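Soup in January, and the great onion afternoon
Posted 22 Dec 2019 by A-yeong Kwon

I have been meaning to write this one since the clocks went back, and now it's nearly Christmas and I'm sitting here with a cold cup of tea and a list of soups, so I suppose it's time.

Every winter I tell myself I'll make proper lunches to take to work, and every winter I manage it for a fortnight and then go back to the sandwich place by Starkbridge station (lovely people, terrible for my bank balance). Last year was different. I made one enormous batch of soup bases over a single weekend, tucked them away in the freezer, and ate well until the daffodils were out. I was so pleased with myself that I told everybody, including the man who came to read the meter.

The idea came from Byung-chul Cha, my neighbour when I lived in Illanley, who cooks for a big family and can't bear to chop an onion twice in one week. His way is to do all the onions in one go - a whole sack if he can get one - and cook them down very slowly with a bit of oil and salt until they're soft and golden and taste of something. Then he freezes them flat in bags. When he wants soup he snaps off a piece, drops it in the pan, and he's already three quarters of an hour ahead of the rest of us.

I've changed a few things to suit my own kitchen, which is small and has one good ring on the hob. I use a wide, heavy pan and do the onions in two lots. If the pan is too full they steam and go grey and you'll be stirring until bedtime. Keep the heat low, put the radio on, and give them a good hour. A splash of water now and then stops the bottom catching, and all that sticky brown stuff lifts off and goes back in where it belongs.

From there I make three bases. The first is just the onions with carrot and celery, which will turn into almost anything. The second has tomatoes, garlic and a big spoonful of pepper paste - I get mine from Coşkun, the little shop on the corner of the market square, and I would happily eat it off the spoon. The third is leek and potato, cooked quite dry so that it doesn't turn watery when it thaws. Please don't put the cream in before you freeze it! I did that the first year and it split, and I ate it anyway for a week out of sheer stubbornness.

Let everything cool properly before you bag it. I weigh mine out into 100 g pieces for the onions, and bigger portions for the others, one bag to a person. Press the air out, lay the bags on a tray so they freeze flat, and then stand them up like books. Write on the bags BEFORE you fill them. I can't say this strongly enough, having once defrosted what I thought was tomato and sat down to a bowl of stewed plums.

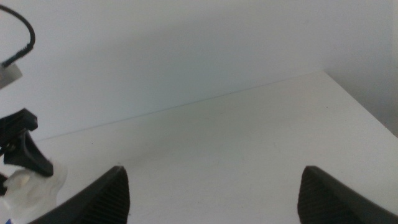 Plenty of clear white tabletop, with black grippers at either side.

For the lunches themselves I take a bag out the night before and leave it in the fridge. In the morning it goes in a pan with stock and whatever is about - a handful of lentils, the end of a cabbage, some leftover rice - and then into my old flask from Vinis, which is dented all over and still keeps soup hot until one o'clock. The tomato one with red lentils is my favourite. My sister prefers the leek and potato with far too much black pepper, and we've agreed to disagree.

I'm doing this year's batch on the first Saturday in January, when the shops have quietened down and onions are cheap again. If you fancy joining in, leave a comment and tell me what's in your pot. I'd especially like to hear from anyone who has managed to freeze a mushroom soup without it going peculiar, as mine always does.

Contact me | © 2019 A-yeong Kwon | Back to top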